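Gamau Roadside Rules for Small Robots, the spiral-bound edition
Reviewed by Elba Saavedra

I bought this one with my own money in September, after Rhodri Parry kept quoting it at me in meetings. It's a rule book for people who run sidewalk and road-shoulder robots (delivery carts, survey rovers, the little mowing ones), and it comes with a laminated checklist you can clip to a vest. I know, a review of a rule book! But I use it more than half the tools in my truck, so I figure it counts.

First thing, the layout is great. Each rule gets its own page with big type, and the space underneath is blank so you can write your own site notes. Mine is already full of pen. The checklist has 13 items and you can get through it before your coffee goes cold. The older Kurar guide had everything in one long chapter, and I used to skip the stop-button part just to get to speeds.

The chapter I keep going back to is the one on edge lines. The book wants you to pick a side of the line for each run and write it down before you start -- asphalt or verge, no wandering between the two unless a spotter calls it. I grumbled at first. Then I tried writing up a plan for a long straight stretch and saw how many things I'd been deciding on the fly, like what to do about rough grass or where the spotter ought to stand.

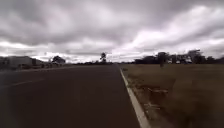

Flat road, solid white edge line, dry grass on the verge and plenty of cloud.

For a road like that one the book has you fill in a line for the edge marking, one for the ground beside it, one for fixed things like posts and trees, and one for the light. The light one surprised me. Under heavy cloud it tells you to treat worn paint as if it weren't there and plan off the solid line only. Pascual Domínguez thinks that's too fussy. I've come around to it, mostly because faded lane dashes have caused me more arguments than anything else on this job.

Now the gripes. The weather chapter is thin, two pages, and one of those is a table I still can't read without my glasses. The stop-distance section assumes everybody has a remote stop on a lanyard, and our Cisetti unit has it on the handset, so I had to rewrite that whole page. And the index is bad! Look up "verge" and it sends you to "shoulder," which sends you to page 90, and page 90 is about batteries.

I paid 35 dollars, checklist included. Octavio Durán has the PDF and likes being able to search it, but I want paper when I'm out by a road. If you run one robot on one campus path, you could get by with the checklist. For anyone working along open roads I'd say get the full book, and bring a pen that writes on damp paper.

Four stars from me. I'd go to five if they fix the index.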